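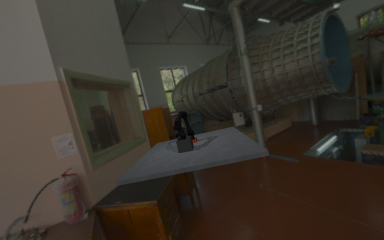
Re: [lolten-users] wrist joint hunting just above the table, sim only?

Hi Annick, hi all,

Oh, I'm so glad you posted this, I spent most of September chasing the very same thing and I think I can save you a few evenings!

Annick Sutherland wrote:
> We're running the small arm in sim with the Lolten planner and the
> Wako physics backend. Free-space moves are beautiful. As soon as the
> gripper comes down close to the table the wrist starts to hunt back
> and forth, and the plan time goes through the roof. I've tried
> lowering the gains and it only makes the arm sloppy everywhere else.
>
> Second question, maybe related: our depth-free detector is happy with
> the target on a plain background and loses it all the time when we
> switch the surroundings to one of the captured rooms. Is anybody using
> those backgrounds for perception work, or are they just for looks?
>
> Annick

First part first. I'd put the gains back where they were. What got me was the collision padding. Lolten pads every link by the same amount, fingers included, and Wako has its own contact margin on top of that. Up in the air you never notice. Down near the table the planner believes the fingertips are already touching, so it pushes the goal up a hair, the controller tracks the new goal, the planner looks again, decides there's room after all and moves it back down. Round and round it goes. On the plots it looks exactly like a badly tuned wrist, and I retuned that poor wrist more times than I want to admit.

Quick way to check: turn on goal logging and look at the z value of the target pose. If the goal itself is moving, it's padding. If the goal sits still and the joint wobbles around it, then yes, it's gains (and ignore everything I've said).

What I have in my config now:

link_padding.default: leave it as shipped
link_padding.fingers: 0
contact_margin: same value in both files (!!)
replan_on_goal_shift: off for the last leg of the approach

The third one is the easy one to miss, because the Wako file is read last and quietly wins.

On plan time, I ran the same approach move with the big cube standing in front of the arm and a small target next to it, low down by the cube. Before the change the planner took 3902 ms for that one move. After, 82 ms! I ran it over and over because I didn't believe it. Nearly all of the old time was spent throwing out samples that were fine. I'd love to know if you see the same kind of drop on your machine, mine is nothing special.

Now the backgrounds, which is the part I'm really excited about. Yes, we use them for perception, all the time. I mostly work in the industrial hall with the wind tunnel, and it's a terrific test for a color detector precisely because it's so busy. Our target is bright orange, which felt like a nice safe choice on a pale tabletop, and then you get a reddish-brown floor, orange-brown wood on the desk and the cabinet, and a red fire extinguisher standing there looking delicious to any hue threshold ever written. My first version was sure the extinguisher was the target. Very confident about it, too.

Two things helped a lot. One, crop to the table surface before detecting. You know the table pose in sim, so project its corners into the camera and mask out everything else. Just remember to leave some height above the surface or you'll chop off the object as soon as it's lifted. Two, train with partly hidden targets. The cube and the fingers cover some of it from a lot of angles, and a detector that has only seen the whole thing gives up much too early. I rendered 1259 extra views with the cube shuffled around and threw away only the ones where the target was completely hidden.

I also keep the soft shadows on. I know they cost render time, but the arm throws a big smudgy one over the table, and with shadows off my detector got lazy and then fell over the minute they came back.

One thing I haven't solved: when the arm is folded up in a tall arch and the gripper comes down on the far side, the planner sometimes picks the other elbow solution halfway through and swings wide for no good reason. I've put a cost on elbow flips and it helps, but 22 is the weight I ended up with and I got there by pure fiddling. If anyone from Dratwood is still reading this list, didn't you have a patch for that once? I remember a branch called hillau-something and I can't find it anywhere.

Annick, if you post your two config files I'm happy to diff them against mine. And please send the goal log too, even if it looks boring, I've gotten weirdly fond of those plots.

Cheers,
Halima Haruna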